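Duván Muñoz
01/10/2024

1/ A thread on keeping food safe when the power goes out. We had a long outage on our side of Drosdale in May and I threw out more than I needed to, and kept one thing I should not have kept. I've read up since then.

2/ The main rule is to leave the door shut. A closed refrigerator holds a safe temperature for four hours. A full freezer holds for 48 hours, a half-full one for 24. Every time you open the door you lose some of that.

3/ Write down the time the power went off. I didn't, and by evening my wife and I had two different answers. Put it on paper, because your phone may be dead later.

4/ Get an appliance thermometer and leave it in there year round. Mine is a cheap dial one from the hardware store on Zapata Street. You want the fridge at 40°F or below and the freezer at 0°F.
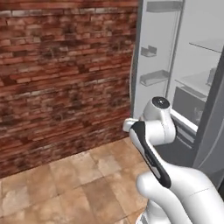 5/ What to throw out after four hours without power: raw or cooked meat, fish, milk, soft cheese, cut fruit, cooked rice and pasta, leftovers, opened baby formula. Smell tells you nothing useful. Tasting it to check is a bad idea.

6/ What you can keep: butter, hard cheese, whole fruit, raw whole vegetables, ketchup, mustard, jelly, most bread. I threw out all of this in May. It would have been fine.

7/ The thing I kept was a pot of chicken soup. I figured boiling it again would fix it. Some bacteria leave toxins behind that heat does not destroy. We were both sick for two days.

8/ Frozen food can be refrozen if it still has ice crystals in it or reads 40°F or below. The texture may suffer. Berries go soft, and bread comes out a little dry. Ice cream is a loss once it melts.

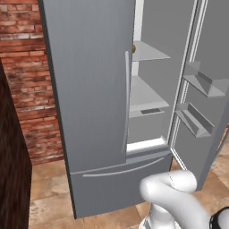

9/ Pack the freezer tight. Food that's packed together stays cold longer than food that's spread out. If you have gaps, fill plastic bottles with water, leave an inch at the top, and freeze them. You can drink the water later.

10/ If a storm is in the forecast, move milk, meat and leftovers you won't eat right away into the freezer the night before. Freeze your gel packs too. I keep 5 of them in a bag at the back.

11/ Have a cooler ready. When the four hours are close to up, move the food you care about most into it with ice and keep the lid on. Bagged ice sells out fast. The Sarari gas station was out before dark, and the next closest place is 7 miles from us.

12/ Dry ice works if you can find it. 50 pounds will hold a full 18 cubic foot freezer for two days. Wear heavy gloves, crack a window, and don't let kids near it.

13/ Don't put food outside in the snow. The sun can warm it even on a freezing day, and animals will get to it. You can put jugs of water out to freeze and bring those in.

14/ Medicine: if you keep insulin or anything else in the fridge, call your pharmacist now and ask what to do in an outage. The answer is different from one drug to the next. Write it on a card and tape it up where you'll find it. 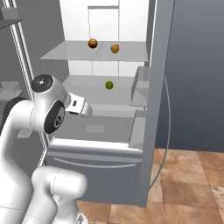
15/ Check your renters or homeowners policy. Some cover spoiled food, and some have no deductible for it. Ours does cover it. I listed everything with prices from old receipts and it came to $523. That included the food I didn't need to throw out, so I took those lines off before I sent it in.

16/ If you do file, take photos before the food goes in the trash, and keep the outage notice from the power company. The adjuster asked me for both.

17/ When the power comes back, read the thermometer first. If the fridge is still at 40°F or below, the food is fine. If it's higher, go by how long it's been. When you can't tell, throw it out.

18/ Cleanup: warm water and dish soap, then a tablespoon of bleach in a gallon of water for the shelves and the gasket. Let it air dry. An open box of baking soda took care of the smell in ours, but it needed most of a week.

19/ Someone asked about generators. I don't own one, so I'll leave that to people who do. My neighbor on Vukura Lane runs his well away from the house and has a carbon monoxide alarm on each floor. Please do at least that much.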